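Uvwood Reader for science magazines, reviewed after 2 months

I read popular science magazines every evening, mostly old issues which libraries have scanned and put online as PDF files. On my old tablet this was a tiring hobby. The pages opened slowly, and the columns were too narrow to read without zooming. So in November I bought the Uvwood Reader, an e-ink device with a large screen, and I have used it daily for 2 months.

My first test was a full year of Jundodby, the monthly science magazine I grew up with. The scans are heavy and a little crooked. The Uvwood opened each issue without complaint, and the column mode found the text correctly on most pages. It makes mistakes when a drawing stands in the middle of two columns. Then you read half of one sentence and half of another, and must return to the full page.

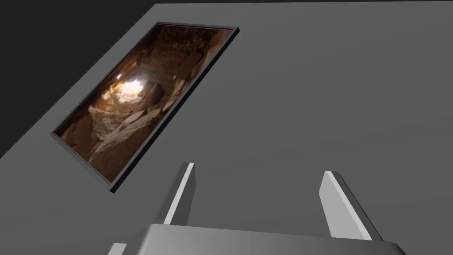 The library function is good but not perfect. I copied 400 issues to the device, and it sorted them by title and month by itself. For 37 of them it could not find the date, and I had to type it by hand. The keyboard on the screen is slow, so I recommend to do this work on the computer before copying. The maker says that the memory holds 2,000 magazines. I did not reach this limit and cannot confirm it.

Search works inside one issue only. If I remember an article on volcanoes but forget the issue, the device does not help me. The cheaper Clestalden tablet, which I borrowed for comparison, can search in the whole collection, although its screen is smaller and shines unpleasantly in the evening.
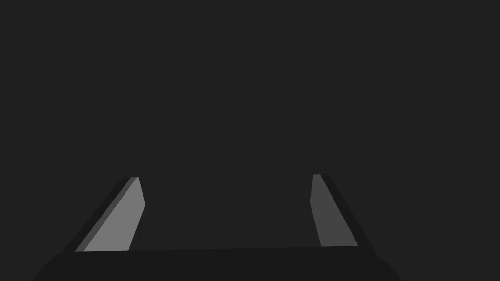
Illustrations are the weak side of the screen. Line drawings and diagrams look sharp, and small labels are readable. Dark pictures are a different matter. An image like this one, a gripper with a nearly black palm in front of dark charcoal gray, needs a screen that can separate two close shades, and the Uvwood has few steps at the dark end. The contrast setting helps somewhat, but then the text becomes too thick. For articles on space or robots I still go back to the computer.

Two small notes. The Ambaye cover, sold separately, fits well and keeps the device awake only when it is open. The battery needs charging less often than I expected, even with the light on.

I give it four stars of five. For people who read mostly text, in long sessions, I can recommend it. If you want color photographs, please look for another product.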